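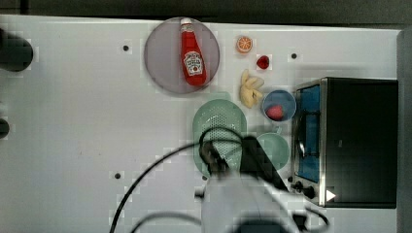 Helmut Voß has reviewed phones for seventeen years and says he has stopped looking forward to launch season. "September used to be my favorite month," he said. "Now I get nine phones in the mail and I have trouble telling which box I've opened."

We talked by video on October 13, 2020, a few hours after he had sent back the last of this fall's loaners. He writes the Stunen newsletter from a spare room in Etville. The newsletter has two regular contributors, Kobina Amegashie and Arsalan Ansari, and Voß edits both of them.

His main complaint this year is cameras. The Kollár phone he just finished testing has four on the back, and he used two. "The macro one is there so they can print a four on the box. I took 40 pictures with it and kept one, of a stamp."

He was kinder about the battery. The phone got through two days of his normal use, with maps, podcasts and a lot of email. He doesn't run benchmark apps. He puts his own SIM card in each phone and carries it for at least a week, and if he misses a call because of it, that goes in the review.
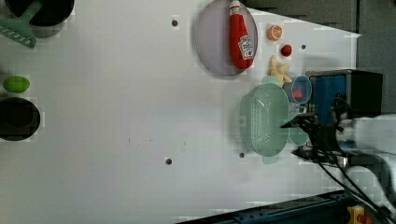
Size bothers him too. Voß has been asking for a smaller phone since his third year on the job, and he gets more mail on that subject than on any other. "People write to me and say, please tell them. I do tell them. I told a product manager in person. He said small phones don't sell, and I said you haven't made one since 2015, so how would you know?"

Amegashie disagrees with him in print about once a month. He likes large screens and reads whole books on his. "Kobina has bigger hands and better eyes," Voß said. "We ran both opinions side by side and the readers split down the middle."

On software updates he is stricter than most. Stunen won't recommend a phone with less than three years of promised security patches, a rule Ansari proposed and Voß adopted after some arguing. It ruled out most of the cheap models he was sent this year. Two companies stopped sending him phones over it. He buys those at a store now and returns them if he can.

I asked what he carries when he isn't testing anything. He held up a phone with a cracked corner, a model he reviewed in 2017 and gave a middling score. "I was wrong about that one. The speaker is still bad." 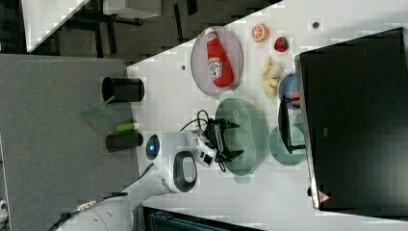 *Table with play food and dishes.*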